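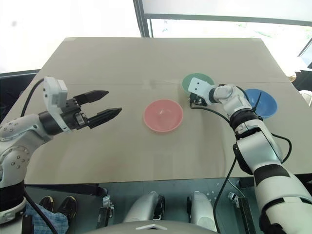
*Wendelin Rüegg*

January, bowl stacking, afternoon session

Started at 14:10. Task for the Grullora student round is unchanged: three bowls on the table, pink, green and blue, to be stacked with the blue one at the bottom, then green, then pink. Both arms have to do at least one move each. Start positions are drawn from a list and we are not allowed to nudge anything once the clock runs.

Layout today had pink near the middle, green further back and blue out on the right. It's the awkward one. The right arm reaches across in front of blue to get at green, and from the head view it covers part of both. Left arm has an easy line to pink and can wait with the gripper open until green is down.

Luzius did most of the driving, Ilham logged. We added to the set and it now stands at 237 usable episodes. Five were thrown out after a quick look:

- 2 where the pink bowl was gripped too low and tipped on the rim of green
- 1 where Luzius let go of green early (his note, not mine)
- 1 with the wrist picture frozen for most of the run
- 1 where both arms moved for pink together and we stopped

The frozen wrist picture is a worry. It has happened before on the right side and I had put it down to the hub. Swapped the hub last week and here it is again, so I'd look at the cable next. It makes a wide loop off the forearm and I don't like how far it hangs out over the table when the elbow is low. Vinzenz wants to tie it down in two places. My view is one place only, at the forearm, and leave the wrist end with enough slack to turn fully. Not settled. Whoever does it, please turn the wrist through the whole range by hand with the power off before starting up.

Policy run, 16:30. Loaded the Gravton checkpoint that Nelu trained overnight. It was trained on the older episodes only, nothing from today.

- Easy layouts (green and blue close together): stacked all right, slow on the last release.
- Today's layout: right arm goes down between pink and green and stays there a long time before choosing. Once it chose pink and the left arm then had nothing to do, so it hovered.
- Blue was never touched, as it should be.

Nelu thinks the hovering is a data problem, as we have very few starts where green is behind pink. I agree in part. I also think the light matters. The window side is very bright in the afternoon and the back of the table washes out in the head camera. Fixed exposure set to suit the morning is no good after lunch. Ilham tried the auto setting and the colours shifted between episodes, mostly green, so we went back to fixed and lowered it one step. Episodes from 15:20 onwards have the lower setting. I've marked it in the log under "exp", please don't mix them in without reading that.

Training length: last run was around 3000 steps, and the loss had gone flat well before the end. No point in going longer on the same data. Better to record more of the hard layout and run the same length again so that we can compare.

Rules question from the team at Zwahlen: does a bowl that is pushed and then picked up count as one move or two? Luzius read the Grullora sheet as one. I read it as two — the sheet says "each contact that changes position". Ilham has written to ask. Until there's an answer we record without pushing.

To do:

- [ ] right forearm cable (Vinzenz, me)
- [ ] more episodes with green behind pink, morning and afternoon (Luzius)
- [ ] retrain with today's set added, same length (Nelu)
- [ ] try a blind on the window, see if the head view holds (Ilham)
- [ ] copy logs to the Nedunum drive, folder "bowls_hard"

Arms parked and powered down 17:50. Left gripper screws checked and all tight. Didn't get to the right.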